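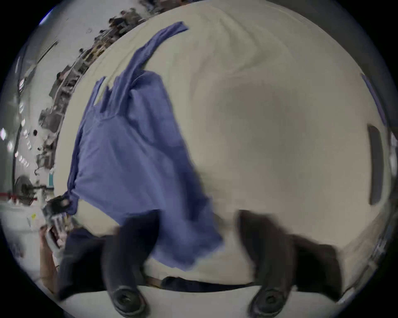
Figure 6. Blue cloth on the off-white surface, black gripper fingers at the bottom.

Section 6: Cloth Handling
Arkby Home Arm Set-Up Guide, community edition
October 2026
By Dexter Dimaculangan

Read this section before you let the arm near your laundry. The box says the Arkby "does the folding." Our testers at Dumow would put it differently. On a good day it picks up a cloth, drags it more or less straight, and makes one fold that a tired person would accept. Sections 1 through 5 covered hard objects, and most of what you learned there won't help you much. A mug has the same shape every time you look at it. A garment dropped on a bed never lands the same way twice, and the arm has to work out where the edges are before it can do anything useful.

6.1 Before you start

1. Finish the calibration in Section 3. If you moved the base afterward, do it again.
2. Clear the work surface of everything except one cloth. The arm can't reliably tell a sock from the corner of a towel.
3. Choose a cloth that contrasts with the surface under it. Blue on off-white is fine. White on white failed in nearly every trial we ran.
4. Smooth out the surface if you can. Creases in a padded cover look a lot like the edge of a cloth to the software.
5. Set grip force to 20. The factory setting of 10 lets go of anything heavier than a pillowcase.

NOTE: Untie knots and turn sleeves right side out by hand. There is a menu item called Untangle. We have not seen it untangle anything.

CAUTION: Keep fingers, hair, drawstrings and pet collars away from the gripper while the status light is amber. The arm slows down when it meets resistance, but it does not stop right away.

6.2 Recording a pull by hand

The arm copies motions you show it with the hand-held gripper. Plan on an evening for this.

1. Hold the gripper level, with the fingers pointing at the cloth.
2. Press Record and wait for the second beep.
3. Close the fingers on a single layer near a hem. If you catch two layers, open, back off and try again.
4. Pull toward yourself slowly. Fast pulls blur the recording, and the software throws those out without telling you.
5. Open the fingers, lift straight up and press Stop.
6. Repeat with the cloth dropped in a different position each time.

The official quick-start card says 10 recordings are enough. With 10, our arm grabbed the mattress cover. With 800, it found the hem of a bath towel most of the time and still got lost on a long-sleeved shirt. You will have to decide what your evenings are worth.

NOTE: Gathers and pleats cause the most trouble. The arm tends to pinch the top of a pleat, lift the whole cloth and report success.

6.3 Running the first fold

1. Lay one towel on the surface, as flat as you like.
2. Select Cloth, then Half Fold. Leave Shirt alone for now.
3. Press Start and step back.
4. If the arm hovers for more than 23 seconds, press Cancel. It won't recover.
5. Check the result yourself. "Fold complete" means only that the motion finished.

CAUTION: Do not leave the arm running while you are out of the house, whatever the app suggests.

6.4 When it goes wrong

Arm grips the surface under the cloth: raise the approach height one step and record more pulls on that same surface.

Cloth slips out partway: check the finger pads for lint, then raise grip force one step at a time. Stop if you see pulled threads.

Fold comes out crooked: this is normal. Version 2 of the software was supposed to fix it and made it a little better.

Fitted sheets: not supported. We don't expect them to be soon.

Comments (3)

Leire Sepúlveda: Step 4 in 6.2 should be in bold. I lost a whole night of recordings because I was yanking.

Jayson Baluyot: Harsher than it needs to be. Mine does dish towels all day and I'm happy with it. Agree about shirts, though.

Honeylyn Dagdag: Does the grip force advice hold for the older Prostberg fingers? Mine leave marks at 20.

Related
Section 5: Cups, Jars and Lids
Section 7: Wiping Tables (draft, due December)
Yuxi Xie: Is the Macaraeg dish rack attachment worth it?
Replacing worn finger pads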